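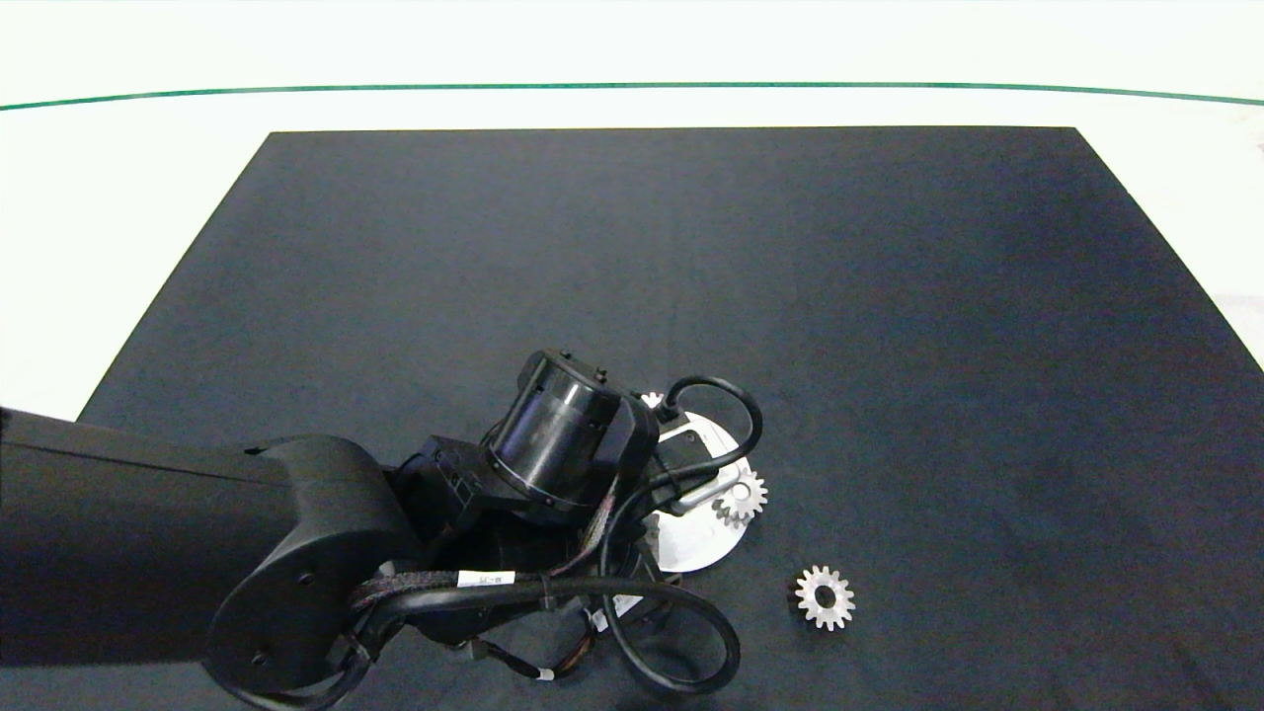 How Drasside Sleeps: Our Survey Report

by Nadhirah Pelupessy and Seraina Auer

Why we picked this

I'm a terrible sleeper, and Seraina naps on the bus to Zildale every morning, so the topic kind of chose us! In February we handed out 200 paper surveys at school and got 65 back - fewer than I'd hoped, but okay.
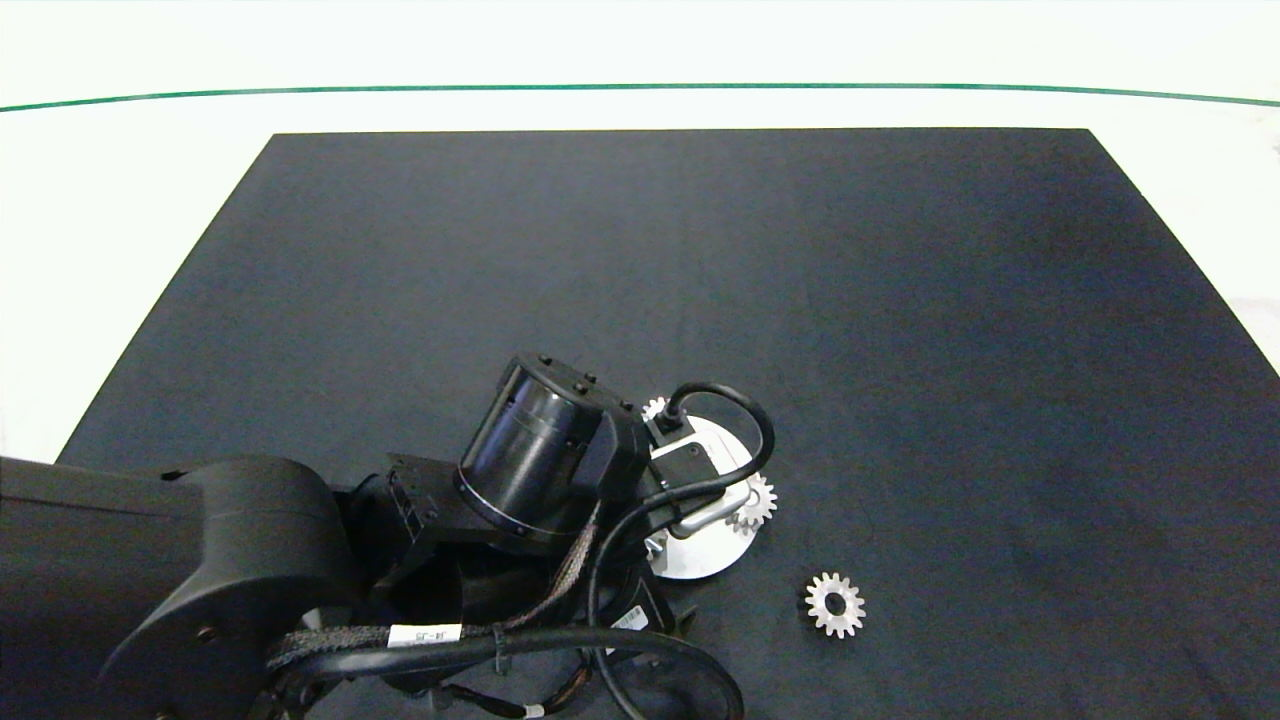
What we found

Most people who answered keep their phone by the bed (me too). The late sleepers mostly blamed homework, and 20 of them said they'd like a later first class. Two wrote long notes about noisy brothers - I loved those. Next time I'd ask about weekends too.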